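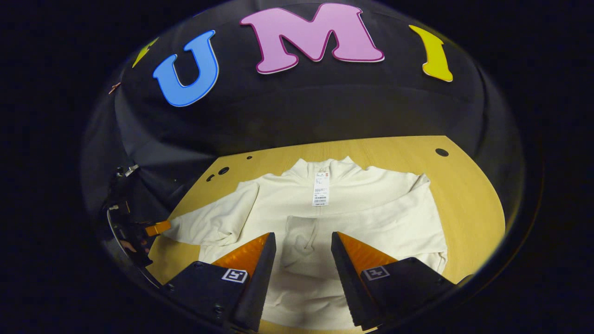
Maisie from Year 4 wrote in to ask why her jumper has a stretchy bit round the bottom when the rest of it hardly stretches at all, and is it a different material? Her brother says it's elastic. She says it isn't.

Great question Maisie. You might both be a bit right. Let's get into it.

Home | Animals | Space | How Things Are Made | Ask Us

HOW CLOTH GETS ITS STRETCH
Friday – by the Desuvero Kids desk

First – what is cloth? Threads. Lots and lots of threads, holding on to each other. There are two main ways to make them hold on.

Way one. Weaving. Threads go up and down, other threads go side to side, over under over under. Like a paper mat you made in Reception. Tea towels are woven. So are most bed sheets and school shirts. Pull a tea towel and it hardly moves. Pull it corner to corner and it gives a bit. Try it!

Way two. Knitting. One long thread goes in loops, and each loop is pulled through the loop below. Rows and rows of them. Socks are knitted. T-shirts too, only the loops are so tiny you need a magnifying glass. Sweatshirts are knitted as well, which suprises people.

Why do loops stretch? Because a loop can change shape. A round loop can be pulled long and thin, or short and fat. Let go and it tries to go back. Now think of thousands doing it at once. That's your jumper going over your head.

So what about Maisie's stretchy bit? It's called RIBBING. You find it at the bottom of sweatshirts, round cuffs, on the tops of socks. Look close and you'll see little ridges, with valleys in between. The ridges are loops facing you. The valleys are loops facing away. Because they face different ways the cloth pulls itself in and bunches up like an accordion. Pull it – it opens out. Let go – it shuts again.

No elastic needed! Though some makers do put a little stretchy thread in too, so the ribbing doesn't go baggy. Check the label inside. If it says elastane, your brother gets half a point. 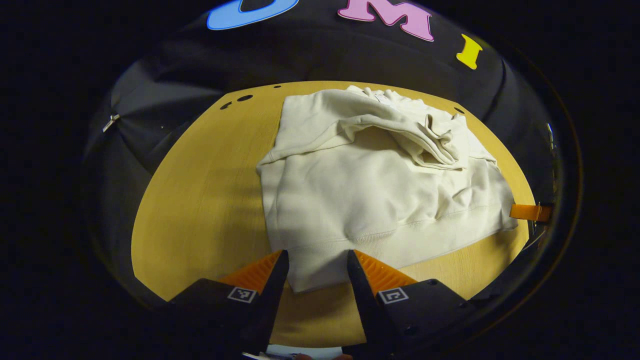 Now the fluffy side. Turn a sweatshirt inside out (ask first if it isn't yours). Some have tiny loops inside, a bit like a towel. Some are soft and fuzzy. The fuzzy ones started off with loops as well, but they were brushed by a machine with rollers covered in little wires. The wires pull the loops into fluff. Fluff traps air. Trapped air keeps you warm. Birds do the same thing with their feathers when it's cold, they puff up.

Where does the thread come from? Often cotton, which grows on a bush. The fluffy white bit is called a boll and it grows round the seeds. The fluff gets picked, cleaned, combed and twisted into thread. You can twist some yourself – pull a cotton wool ball out long and roll it between your fingers. Weak before. Much stronger after. Twisting makes all the tiny hairs grip each other.

Some thread isn't grown at all. Polyester is made from oil, melted and squirted through tiny holes, a bit like a shower head. Lots of sweatshirts are a mix. Cotton for softness, polyester so it dries quicker.

TRY THIS AT HOME
You need: an old sock, a tea towel, a ruler.
1. Lay the sock flat. Measure across the top.
2. Stretch it and measure again. You might need a helper to hold the ruler.
3. Do the same with the tea towel.
4. Write down wich one grew most.
5. Let go of both. Did they go back to the size they were?

Extra hard one – measure the foot of the sock too. Is it as stretchy as the ribbed top? We got different answers with different socks so we want to hear yours.

WORDS TO KNOW
Rib – knitted ridges and valleys.
Boll – the part of the cotton plant with the fluff in.
Weave – over and under.

Next week, why do wool jumpers shrink in the wash.

1205 shares | 19 comments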